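Durnurport Talk > News and Current Affairs > Should papers show execution footage at all?

Page 1 of 1

marshlark
Started this thread at 9:40pm

I've been chewing on this since teatime so forgive the length. 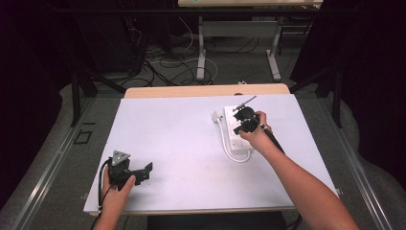
My sister-in-law forwarded me a link to one of those news round-up sites, and it had the whole thing on it. A man being put to death in public, filmed on a phone by somebody in the crowd. It began playing before I'd read a word. I shut it as fast as I could but I'd already seen more than I wanted, and I haven't been able to settle since.

I'm against the death penalty, always have been, so I'm not asking people to argue about that (although I know you will). What I want to know is whether a news site should be putting the footage up. The article itself was four paragraphs long and three of them were just telling you what was in the video. Nothing on who the man was, what he'd been accused of, whether he'd had a lawyer. I came away knowing how he died and not one other thing about him.

Am I being soft?

tobyjug79
Reply 1

Not soft. Autoplay is a disgrace for anything, never mind that. Turn it off in your settings, it's under media or site permissions depending on what you're using.

But I do think the footage should exist and should be findable. Governments that do this would be very happy for it to stay a line in a yearly report. "118 people executed" doesn't make anybody put their cup down. I'm making that number up by the way, before someone asks me for a source.

Pennywhistle
Reply 2

Disagree with Toby, and I say this as someone who used to write letters for prisoners through our church group. We had a talk from Raghda Haddadin one December, she'd spent years helping families of people on death row, and somebody in the audience asked her exactly this. Her answer has stuck with me. She said the families she knew mostly found out the video was online from a stranger. One mother had it sent to her by a man who thought he was being kind!

So who is it for? The mother doesn't want it. Marshlark doesn't want it. The site wants it, they get paid by the click.

grufflad
Reply 3

With respect, if nobody had filmed half the horrors of the last century we'd still have people saying they never happened. Well, we do anyway, but we'd have more.

You can't campaign against a thing you aren't allowed to look at. I'd rather be upset and know.

marshlark
Reply 4

I take that, gruff, but I didn't get to choose, did I? It just started. If there'd been a page saying "this is a man's death, press here if you want to go on" I'd have pressed no and read the article. And then I'd have found out the article was rubbish, but that's another matter.

Pennywhistle, that's awful about the mother. Did she say whether any of the families wanted it shown? I can imagine some might.

Pennywhistle
Reply 5

She did, yes, I should have put that. A couple had asked for pictures to be published because they believed it might help the next person. But they'd been asked first. Somebody had sat down with them and talked it over, and the paper in question used a single photo from before the sentence, him in his work clothes, and wrote two whole pages about the trial. That got people writing to their MPs. Our group alone posted 79 letters that month, I know because I bought the stamps.

Lerico
Reply 6

Fine for a church hall but MPs' letters don't change what happens in a country that sells us oil. Sorry to be the miserable one.

What annoys me more is which ones get shown. If it's a country the editor doesn't like, up goes the video with a big headline. If it's a friendly one, silence. And when it's a lethal injection behind a curtain everyone calls it a "procedure". Same result for the fella on the table.

tobyjug79
Reply 7

Lerico, agree on the last bit completely. The word "barbaric" gets handed out very unevenly.

Not sure I agree letters do nothing, though. Sentences do get put off sometimes when there's a fuss. Off is off, even if it's only for a year.

grufflad
Reply 8

Lerico's point is a reason to show MORE of it, surely. Show the lot, from everywhere, and let people decide.

quayside_jan
Reply 9

Gruff, I taught fourteen year olds until I retired and I promise you they were seeing "the lot" already. It didn't turn any of them into campaigners. Some of them laughed, a few of them couldn't sleep, and one lad watched them every night for a term and told us he didn't feel anything any more. I had his mum in tears in my classroom. I'm not having it that looking always does people good.

What did work was reading a case from start to finish. Who accused him, what evidence there was, what the judge said, whether he understood the language it was said in. They were furious by the end of it, properly furious, and we hadn't shown them a drop of blood.

grufflad
Reply 10

Alright Jan, that's a fair story and I'm sorry about the lad. I still think adults are a different case. I'd put it behind a warning and an age check and leave it up.

marshlark
Reply 11

I could live with a warning. I'd still want a decent article wrapped round it, with the man's name spelt right and what he was meant to have done.

I've written to the site, by the way. Polite, ever so polite, took me four goes. I asked them to take the autoplay off and to say something about the trial. I'll post whatever comes back.

Yammine
Reply 12

Which site was it? Only asking because the Flolcombe one had the same video up this morning and by lunch it had gone, and there was just a still with the face blurred. So somebody must have complained.

marshlark
Reply 13

Not that one, and I don't want to name it on here in case people go and look. I'll message you.

Pennywhistle
Reply 14

Could you message me as well please? I'll write too. And if anyone wants the address for the letter group it's in my profile, we meet upstairs at the library and there's always cake.

Lerico
Reply 15

What sort of cake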